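## 4. Preparing the table for the pen task

This section is for members of the Vesum club who already finished section 3 (arm mounted, emergency stop tested). If your arm is not calibrated yet, please go back. The pen task needs good calibration more than the other tasks, and a small error at the base becomes a big error at the fingertips.

The task is simple to say: the arm picks the pens from the table one by one and puts them standing in the holder. Most of the teams lose their points in the preparation, so read all the steps before you touch anything.

### 4.1 Cloth and fixed objects

1. Switch the arm to HOLD on the Traseck controller and wait for the steady light.
2. Lay the checkered cloth with its lines parallel to the front edge of the table. Pull from the corners, never from the middle.
3. Small waves in the cloth are allowed. A fold that stands up is not allowed – the fingers will catch it and drag everything.
4. Put the stack of books against the wall. It is an obstacle, and the arm must learn to work in front of it. The largest book goes on top.
5. Put the pen holder in front of the books, with free space on both sides for the fingers to open.

> **Note:** Do not glue or tape the holder. In September the rule changed, and a fixed holder is now a lost round. If your holder falls easily, put something heavy in the bottom.

### 4.2 Pens

1. Leave one or two pens already standing in the holder. The judges do this in the competition, and a program trained only with an empty holder has difficulty to find the free space.
2. Lay the other pens on the cloth in front of the holder, all in a similar diagonal direction.
3. Mix thick and thin. Markers are easy for the fingers, but a pencil needs the gripper to close almost completely.
4. For level A, keep a gap between all the pens. For level B, let the markers touch each other.
5. Check that every cap is closed well. A loose cap stays in the fingers while the pen falls.

> **Caution:** Keep your hands out of the work area after you release HOLD. The arm moves to its start position without a sound signal. One person stays beside the stop button during the whole round, and this person does not also use the keyboard.

### 4.3 Loading the program

1. Open the Hunden program on the club computer and choose the profile `pens_table`.
2. Set the controller port to 1010. Write it without the comma; the field accepts the comma but the connection fails later.
3. Load the grip file. The file from Érica Pimentel is number 547 and it works for markers and pencils. The older file, 111, closes too strong and has already broken two pencils.
4. Set the approach speed to 2 for the first round. Increase only when the arm has finished a full round without touching the holder.
5. Release HOLD and press Start.

If the arm stops above the table and the screen shows "no target", most of the time the light is the problem. Close the curtain on the window side and start again. If it happens a second time, repeat the calibration from section 3.

### 4.4 During the round

Do not move a pen that rolled away. Let the program try. If it tries the same pen three times, press HOLD, write it in the log and continue with the next round. Wagner Damasceno reads the log every Tuesday, and he prefers a bad round with good notes.

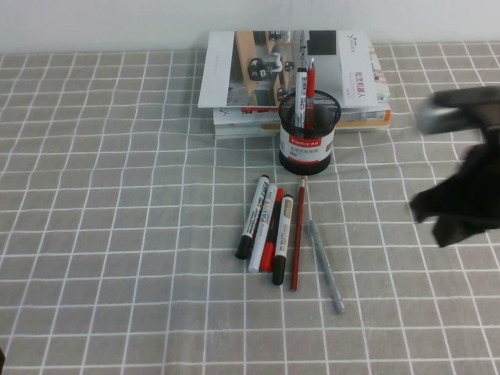 **Which pen should the arm take first when the markers are touching?**
The one on the outside of the group. The fingers need free cloth on at least one side, and after the first marker is gone the next one has space also. In the Hunden program, choose "outer first" in the order menu.

### 4.5 After the round

1. Press HOLD, then move the arm to the parking position with the controller.
2. Save the log with the name of your team and the level, for example `amaral_B`.
3. Take the pens out of the holder by hand and look for damaged tips.
4. Roll the cloth for storage. Do not fold it – the marks from folding take many days to disappear.
5. Switch off the controller first and the computer after.

Questions about the grip files go to Érica, and questions about the rules to Sebastião Meireles. Replacement fingertips are in the drawer below the controller; write in the sheet when you take a pair.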